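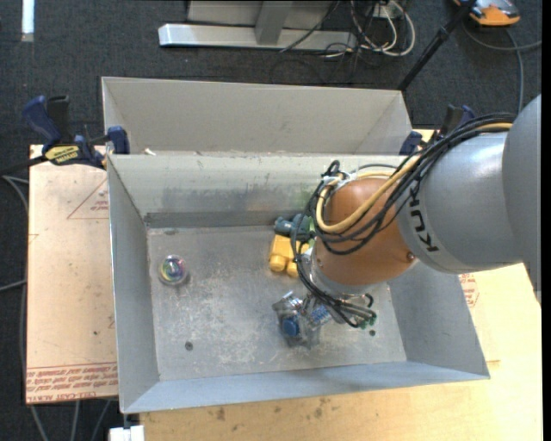

Cleaning a sheet-metal bin with sloped walls without taking it off the bench

Posted in Workshop & Garage
Jan 25, 2024

benchrow

I have a gray sheet-metal bin with steep sides that sits on a wooden work surface, clamped along the top edge. The floor is flat and the walls lean in toward it. It holds small odds and ends, and I'd like to get it clean before it holds anything else.

The floor is scuffed and scratched, with dust and some faint streaks. I can live with the scratches. The far wall is worse. It has dark smudges and a greenish stain. I went over the stain with dish soap and a sponge and I can't tell if I made any difference.

The bin came from Flevico and I don't have the paperwork, so I don't know what the metal is or if it has a coating. I'd prefer not to unclamp it. It took me most of an afternoon to get it sitting where I want it and I don't want to do that again. There is also a small hole in the floor near one corner, so I can't just fill it with water - it would go straight onto the wood.

What would you use on the stain, and what order would you do things in?

Viewed 300 times

Rolland_garage

Take everything out first, then vacuum with a brush attachment. Do the walls and then the floor. If you wipe while the dust is still there you end up with gray paste in the seams, and it's hard to get out of a corner.

Next, put a magnet on it. If it sticks, you probably have plain, painted or galvanized steel. If it doesn't, it could be aluminum or some kinds of stainless. Either way I would stay away from bleach and anything sold as a rust remover until you know more.

For the dark smudges, use a rag with a little mineral spirits. Open a window and wear gloves. Smudges like that are often grease or rub marks from whatever has been in there, and they come off or they don't within a minute or so. Wipe again with soapy water on a wrung-out cloth and dry it.

The greenish stain is harder to guess at. It could be paint transfer from something green, or it could be corrosion from a brass or copper part that sat there damp. Try the mineral spirits on one edge of it. If color comes off on the rag, keep going. If not, make a paste of baking soda and water, leave it on for 5 minutes, and rub lightly with a nylon pad. No steel wool.

Put a piece of tape over the hole from the inside while you work and lay a towel in the floor of the bin. That will catch the drips. Take the tape off when you finish.

oldpegboard

vostum spray. works on everything, 13 bucks for the big bottle

benchrow

Thanks both. The magnet sticks. I don't have any Vostum here so I'll start with the mineral spirits.

tidyshelf26

Agree with most of the first reply, but test the spirits low down in a corner before you touch the wall. Some coatings go dull and you can't bring them back.

I have a similar bin from Vivivton that I cleaned last July. The stain on mine faded but never left, and I stopped at that point. If you scrub through a zinc coating the bare spot will rust, and then you have a bigger job than a stain.

For the floor I'd vacuum, wipe with a damp cloth and leave the scratches alone. A rubber mat cut to size will slow down new ones. Cut out a spot for the hole if you want to keep it open.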